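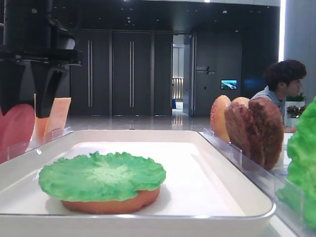

Burger cell, fixed camera: bun and lettuce on the tray, gripper over the left rim.

Ticket: Policy stalls after lettuce, patty pick fails or never starts
Project: Stedia burger stacking
Site: Cludholm
Status: Resolved, one follow-up open
Component: data collection / fixed camera view

Reported problem

The stacking policy trained on our first 175 demonstrations gets the bun down and the lettuce on top, and then it hovers. Sometimes it drifts toward the left holder, sometimes it goes back to the lettuce and pokes at it. The patty is sitting in the right rack the whole time. Replaying a demonstration on the same arm works fine, so I don't suspect the hardware.

Expected: arm moves to the right rack and picks the patty.
Observed: arm hovers over the left side of the tray until the time limit.

Log

Entry 1
Checked the easy stuff first. Gripper opens and closes on command, both fingers reach full travel, joint readings match the replay. Camera stream is steady with no dropped pictures. Rebooted the controller anyway. Same stall, same place.

Entry 2
Ran the policy with the stack built by hand up to the lettuce, arm parked near the left holder. It stalls right away. Then I started from the same stack with the arm parked over the right rack, and it picked the patty on the first try! So it knows how to pick a patty. It just doesn't know how to get over there from the left. This was a great thing to find before lunch.

Entry 3
Went through the demonstrations one by one (slow, but I recommend it to everybody). Our operators had a habit I hadn't noticed: after placing the lettuce they let go of the controls for a moment to look at the order card, and the arm just sits. Those pauses are in the data. Lots of them. The model has learned very faithfully that after lettuce you wait.

Entry 4
Wrote a small filter that drops any stretch where the arm holds still with the gripper open. Retrained overnight. Stall is shorter now but still there in many runs. Better, not fixed. Leaving the filter on.

Entry 5
Message from the Carkbridge team, who run the same cell: they had something similar when every episode used the same order of layers from the same starting pose. They suggested recording short recovery clips that begin in the middle of the task. I love this idea and wish I'd had it at Entry 2.

Entry 6
Recorded the recovery clips. Setup for anyone repeating it:

Build the stack by hand to a random layer, anything from bare bun to almost done.
Slide the bun a little on the tray between clips. It doesn't need to be centered.
Park the arm somewhere different each time, including directly over the left holder.
Read the order card before pressing record.
Stop recording as soon as the next piece is down and the fingers are clear.

The clips go fast once you get a rhythm. Two of us swapped between driving and resetting, which kept the driver from getting sloppy.

Entry 7
Retrained with the old set plus the recovery clips. The stall is gone in every run I watched this afternoon. It goes from lettuce straight across to the patty, and when I nudged the bun during a run it corrected and kept going. I may have cheered.

Entry 8
New thing seen while testing. Now and then the fingers come down between the patty and the bun piece behind it and try to take both. I think it's a depth problem: the fixed camera looks at the rack with the pieces one behind another, so the gap is hard to judge. Brøndum has a second view from the side on their cell and says they don't see this. Moved to its own ticket.

Resolution

Cause was idle time in the demonstrations plus no examples of starting mid-task from the left side. Fixed with the idle filter and the recovery clips. Both are now part of the standard collection steps for this cell.

Follow-up

Target for the next set is 2,000 clips, mixed full runs and mid-task starts, by the end of April. Please tag mid-task starts in the episode notes so we can balance them later — I didn't do that for mine and had to sort them by hand.

If you see the arm hang after any layer, reopen this ticket and attach the run. Include the starting pose if you have it.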